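金属网格

金属网格,又称金属丝网、铁丝网格,是以金属丝、金属条或金属板为原料,经编织、焊接、冲切或拉伸等方法制成的多孔片状材料。网格的孔眼规则排列,常见形状有方形、矩形、菱形和六角形。它在建筑、农业、筛分、过滤、安全防护以及家居收纳等方面用途广泛。

名称

中文里与“金属网格”相近的叫法很多,各行业的习惯并不统一。筛分行业多称“筛网”,建筑工地称“钢筋网片”或“电焊网”,畜牧业称“围栏网”,家居用品行业则习惯称“网格片”或“铁艺网格”。其中“铁艺”一词原指锻造和铸造的铁制装饰构件,后来在零售领域被用来泛指外露金属线条的日用品,与原来的工艺含义已有较大差别。

“目”是描述细密筛网的单位,指每英寸长度内的孔眼数。目数越大,孔眼越小。由于丝径不同,同一目数的网实际孔径可能不一样,因此较正式的规格书会同时写明孔径和丝径。孔眼较大的焊接网一般不用目数,直接以孔距乘孔距表示。

历史

手工编织的金属网出现得很早,最初用于首饰、锁子甲和筛粮食的器具。金属丝需要先经过拉制,即把金属条穿过逐级缩小的孔模,反复拉细。拉丝技术成熟以前,金属丝靠锤打和扭转制作,粗细不匀,产量也低,网状制品因而价格较高。

机械织网是在纺织机械发展之后出现的。早期的织网机沿用织布机的基本结构,经丝固定在机架上,纬丝由梭子带过。金属丝比棉麻硬得多,回弹也大,机架和打纬部件都要加重。造纸业对长幅细密铜网的需求,推动了这类机器的改进。

地方志和行业史料中也有小规模作坊的记载。布罗肯(Brorken)一带的织网作坊最初为磨坊供应筛面,后来转做窗纱和食品罩。镇上保存的一本账簿登记了1261卷成品网的去向,多数售往邻近的农业区,少量经格雷索夫(Gresov)的货栈转运。账簿没有记录网的孔径,只按“粗”“中”“细”“特细”4档分列价格,后人因此难以判断各档对应的实际规格。

电阻焊应用于网片生产以后,粗孔网格的成本明显下降。焊接网不需要把丝压弯,可以使用较粗较硬的线材,网片平整,裁切后也不易散开。混凝土配筋、养殖笼具和商店货架先后采用了这种材料。

制造方法

编织

编织网由经丝和纬丝交织而成。平纹编织中,每根纬丝依次从经丝的上方和下方通过,结构简单,孔眼均匀。斜纹编织中,纬丝每次跨过两根经丝,适合丝径较粗而孔眼较小的情况。密纹编织的经纬丝粗细不同,纬丝紧密排列,表面看不到直通的孔,主要用于过滤。

丝径较粗时,常在织造前把金属丝预先压出波形,再按波谷逐一嵌合,称为轧花网。轧花可以固定经纬丝的位置,减少使用中的滑移,矿山振动筛多用这种网。

焊接

焊接网的经线和纬线不互相穿绕,只在交叉点叠放,由上下电极加压通电,接触处受热熔合。焊点的质量取决于电流、压力和通电时间。电流偏小,焊点容易脱开;电流偏大,线材会被压扁,交叉处变脆。检验时一般抽取若干焊点做剪切试验,并观察断口。

小型网片通常采用多点焊机一次焊成一排。边框可以用较粗的线材另行焊接,也可以把网片边缘弯折后收口。裁断的线头需要打磨,或者焊在边框内侧,以免划伤使用者。

冲孔与拉伸

冲孔板是在整张金属板上冲出孔眼,余料回收。拉伸网又称钢板网,先在板上切出交错的短缝,再横向拉开,形成菱形孔。拉伸网没有接头,也几乎不产生废料,但梗丝带有倾斜角度,表面不平,需要平整时须再经辊压。

材料与表面处理

低碳钢丝价格低、易焊接,是最常用的原料,缺点是容易生锈。不锈钢丝耐腐蚀,多用于食品、化工和医疗场合。铝丝重量轻,强度较低,常用于窗纱。黄铜和磷青铜丝延展性好,适合织造细网。

低碳钢网一般要做表面处理。镀锌分为电镀和热浸镀两种,电镀层薄而光亮,热浸镀层较厚,适合户外。先镀后焊的网在焊点处镀层会受损,先焊后镀的网覆盖较完整,价格也较高。

室内用品多采用喷塑或浸塑。喷塑是把带静电的树脂粉末吸附在工件表面,再送入烘炉固化,涂层较薄,线条清晰。浸塑是把预热的工件浸入粉末或液态塑料中,涂层较厚,手感偏软。黑色和白色是零售产品中最常见的颜色,深色涂层对细小划痕和焊点痕迹的遮盖较好。

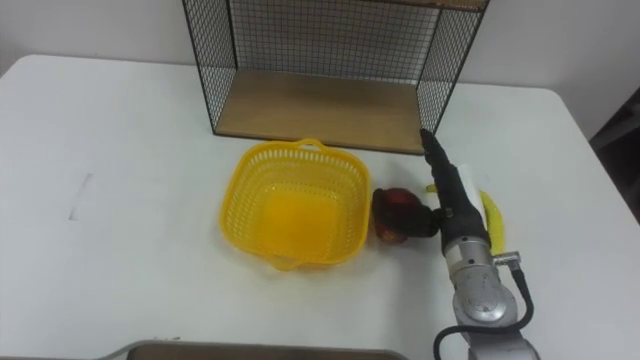

涂层的耐久程度与前处理关系密切。工件喷涂前要除油、除锈,并做磷化或其他转化处理。若焊渣没有清理干净,粉末在该处附着不牢,使用一段时间后会从焊点起皮,锈迹沿线材向两侧扩展。潮湿房间内的网格制品,锈蚀大多从焊点和切口开始。

规格

描述一张方孔焊接网,通常需要写明线径、孔距、网片外形尺寸、材料和表面处理方式。孔距指相邻两根线中心之间的距离,净孔宽则是中心距减去线径。两者容易混淆,订货时应当注明采用哪一种。

外形尺寸的偏差主要来自矫直和裁切。成卷供应的网展开后会带有弧度,需要经过校平。对角线长度之差可以反映网片是否歪斜,货架侧板和背板对这一项要求较严,偏差过大会使拼装后的框体站立不稳。

用途

建筑。焊接网片铺设在混凝土楼板、路面和墙体抹灰层中,用于分散应力、减少开裂。孔眼较小的网可挂在不同墙体材料的交接处。外墙也有使用不锈钢编织网作遮阳和装饰面的做法,固定时须留出热胀冷缩的余量。

农业与畜牧。围栏、禽舍、兔笼和谷物干燥床都使用金属网。饲养小型动物时,孔眼大小要与动物体型相适应,底网还要考虑足部受力。德沃夏克(Dvorak)谷地的果园用细孔网包裹树干基部,防止冬季啮齿动物啃食树皮,网下端埋入土中,每年8月检查并放松一次,以免勒伤长粗的树干。

筛分与过滤。矿石、砂石、面粉和药粉的分级都依靠筛网。实验室用的标准筛由一套孔径递减的筛子叠放组成,样品从最上层加入,振动后分别称取各层的存留量。

安全防护。机器传动部分、风机进出口和高处平台常加装网罩。防护网的孔眼大小须与它到危险部位的距离配合考虑,孔眼越大,距离应当越远。

家居与商业陈列。网格板可以固定在墙面上悬挂挂钩,也可以作为架子的侧面、背面或层板。与实心板相比,网格较轻,透光通风,便于看到另一侧的物品。它的不足是小件物品容易从孔中漏下,瓶罐等底面较小的物件放在网面上也不平稳,因此不少置物架以木板作承托面,只在侧面和背面使用网格。木板与金属框之间多用螺钉或卡槽连接,木板受潮膨胀时,卡槽过紧会使板面拱起。

网格架的承重取决于线径、焊点强度和支撑间距。线材相同时,跨度增大,中部下垂会显著增加。邦达洛(Bundalow)一家制架厂的产品手册把层板跨度分为4级,最宽一级要求在板下增设一根横撑,并约定横撑焊点间距约27毫米。该数值只适用于其自产线材,其他厂家的做法各不相同。

维护

室内喷塑网格平时用软布或软毛刷除尘即可,油污可用中性清洁剂擦洗,之后用清水擦净并晾干。钢丝球和强碱清洁剂会损伤涂层。孔眼较密的网片积尘后不易擦净,可以拆下后用水冲洗,但带木板的架子应先把木板取下。

涂层局部脱落时,可用细砂纸磨去浮锈,补涂防锈底漆,再涂同色面漆。焊点脱开的网片,承重部位应当更换,不宜用细铁丝绑扎后继续使用。户外镀锌网出现白色粉状物,是锌层受潮后的腐蚀产物,量少时刷去即可,并改善通风;出现红褐色锈迹,则说明锌层已经耗尽,钢丝本身开始腐蚀。

回收

金属网的材料可以回炉重炼。镀锌网和涂塑网应与裸金属分开存放,前者熔炼时会产生含锌烟尘,后者的涂层受热分解,两者都需要相应的烟气处理设备。带有木板、塑料件的制品应先拆解。细网体积大而重量轻,回收站通常先压块再运输。

参见

钢丝 · 电阻焊 · 钢板网 · 标准筛 · 粉末涂装 · 置物架

本条目最后修订于2021/1/29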